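Fingers on Hire: Inside the Troltard Service

Ehsan Shokri keeps the fault log open while he talks. It is a plain spreadsheet with 1,626 rows, one for each grasp attempted since the current hire began in June, and he scrolls through it to check most of his answers before he gives them.

Shokri is responsible for field support at Flurholm, which rents out robot arms and hands under the name Troltard. The offer is narrow. A customer receives an arm, one of two end effectors, a controller and a fixed number of support hours. There is no mobile base, no vision package beyond the standard cameras, and no promise that the equipment will do anything useful on the first morning.

"We hire out the mechanical part and the software that keeps it from hurting itself," he says. "The task belongs to the customer. If they want it to sort spanners, they have to teach it to sort spanners."

The present customer is Natton, a small firm that works on handover: the passing of ordinary objects between a person and a machine. Its hire runs for 14 weeks, which Shokri describes as long by the standards of the scheme. Most customers take the minimum term and either buy or leave.

The choice of end effector is the first thing discussed with any customer. The multi-fingered hand is the one people ask for, and Shokri spends part of each introductory call talking them out of it.

"The hand has more joints, so it has more to calibrate and more to go wrong. If you are picking up boxes, take the gripper. If the object is soft, or thin, or has a handle, then we can talk about the hand."
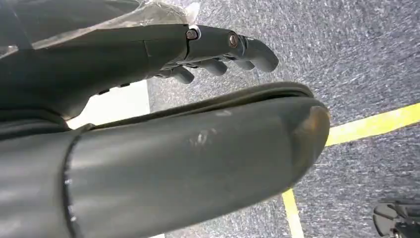

The four fingers of the hand, with the worn end of a dark grey casing in the foreground.

Wear is covered in the contract, within limits. Scuffs to the outer shells are treated as fair use. Damage to a joint is not, unless the log shows the controller was at fault. Shokri regards this clause as the reason the log exists.

"A scratch has no effect on the grasp. I would be suspicious of a unit that came back without any. What I look at is backlash in the finger joints, and whether the wrist returns to its zero position. Those two figures tell me how it was treated."

Asked what the tolerance is at the wrist, he declines to give it. The number is in the service manual, he says, and it changes with the load.

Set-up takes a working day if the customer has prepared the site. The checklist runs to 11 items. It asks for a marked working area, a stable surface, mains power within reach and a person who has read the stop procedure. The item most often missed is the last one. Flurholm now sends the procedure separately, as a single sheet, and asks for it back signed.

Desk work is the commonest use of the service. The arm is placed at one side and the operator sits at the other, with a laptop for the session software.
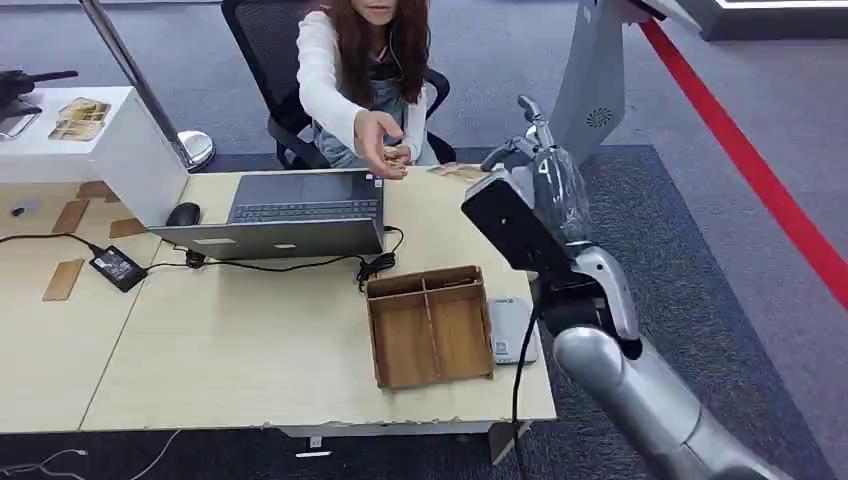

Desk session with small wooden pieces. The arm comes in from the right.

Thin flat objects remain the hardest class. Shokri does not dispute the point when it is put to him. A slat lying flush on a table offers the fingertips almost no edge, and the default approach angle is wrong for it.

"The stock settings come in too steeply. You can lower the angle, but then you risk the wrist meeting the table. Most people end up moving the piece to the edge first, or having a person hold it up. For Natton that is acceptable, as the person is part of the task anyway."

The session software is called Sin, after the sine curve used to smooth the finger motion. Shokri did not choose the name and says it makes the support mailbox difficult to search. It records joint positions, motor current and camera streams against a single clock, and allows up to 2 operators to be logged in together. Exports are in open formats. There is no charge for exporting, though storage beyond the hire period is billed.

The weakest part of the package, in his own assessment, is force control during a handover. The controller must decide when the person has let go. It does this from motor current alone.

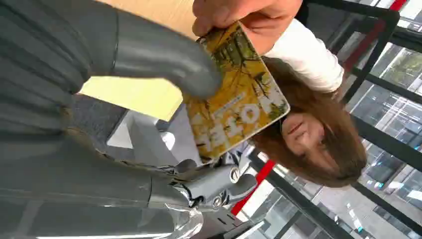

"With a rigid object the signal is clean. With a paperback or a notebook, the pages shift and the current moves with them, so the controller can read that as a release. We have a longer settling time in the next version. It will feel slower, and some customers will complain."

A tactile fingertip has been tested and left out of the hire stock on grounds of cost. He would not say whether it will be offered for sale.

Support requests are answered between 8 am and 6 pm. Outside those hours the customer can reach a recorded message, which repeats the stop procedure and asks for the row number of the fault.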